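Tape on a Whiteboard
How the Oken study measures what a person's hands already know

Most manipulation data is collected on tasks that end in a visible result: a folded towel, a closed drawer. The Oken study took a narrower subject. Operators place and lift short pieces of red and black tape on a whiteboard, using a hand-held gripper in each hand and wearing a head camera. No robot arm takes part in collection. The grippers carry their own cameras, and the policy is trained on what those cameras record together with the estimated path of each tool.

Tape is an awkward material. It is thin, it sticks to the finger pads, and a small error in approach angle shows up as a crease. It also leaves a mark that can be measured afterward with a ruler.

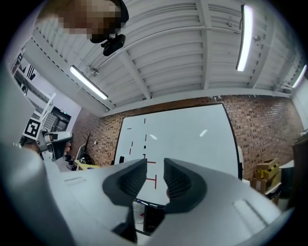 Pose from printed markers

Each gripper's position is estimated from black-and-white fiducial markers fixed to its body. A marker seen by the head camera gives the tool's pose relative to the operator. When a forearm hides the marker, the Rashti tracker falls back on the gripper's wide-angle view and matches fixed features of the room. The two estimates are merged offline, and any segment in which they disagree by more than 4 millimeters is dropped.
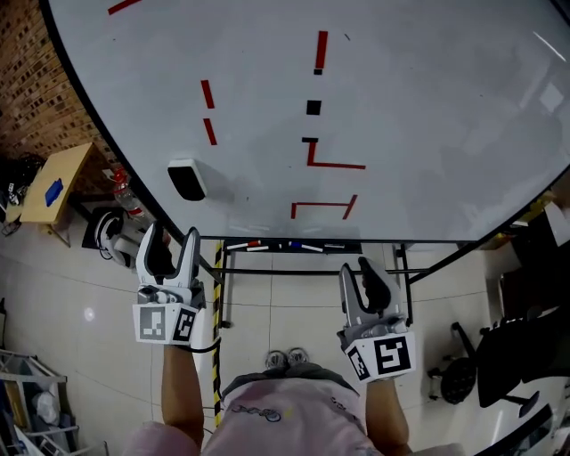

Dropped segments turned out to be the main cost. In the first round the filter removed so much of the two-handed work that the remaining data leaned toward one-handed placement. A second round, collected in November, asked operators to pause briefly before each handover. The final set holds 435 episodes, of which 200 involve both tools.

What the wide view is for

A narrower lens would put more pixels on the tape. The group tested one and went back to the fisheye. On a glossy board the nearby image is poor in stable features, and the ceiling lights show up in the surface as pale streaks that shift whenever the tool moves. Brick courses, ceiling beams and light fixtures hold still, so the tracker gives them most of the weight.
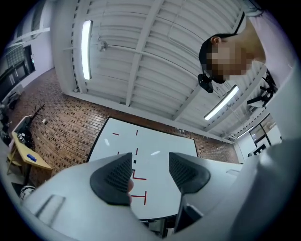
Training used the Cultus policy, a diffusion model that predicts a short run of gripper motions from recent images. Its inputs are cropped near the fingers, where contact happens. Corner shapes proved harder than straight strips: an L or a T in red tape requires the second piece to be aligned to the first, and the policy must judge that alignment through the gap between the pads. Straight strips were placed within tolerance in most trials. Corners failed over 12 percent of the time, usually by rotation.

Grultus, a variant that adds the head camera as a third input, cut rotation errors but ran slower. It also learned to depend on the operator's posture, a habit with no equivalent on a fixed arm. The authors report both versions and recommend the simpler one for single-tool work.

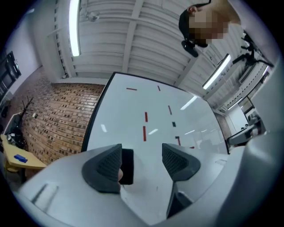
Vol. 12, No. 4

The open question is transfer. All episodes come from one room, and a tracker that relies on the room's features may lose accuracy elsewhere. The group plans to repeat collection at a second site with plain walls, keeping the grippers and tape unchanged.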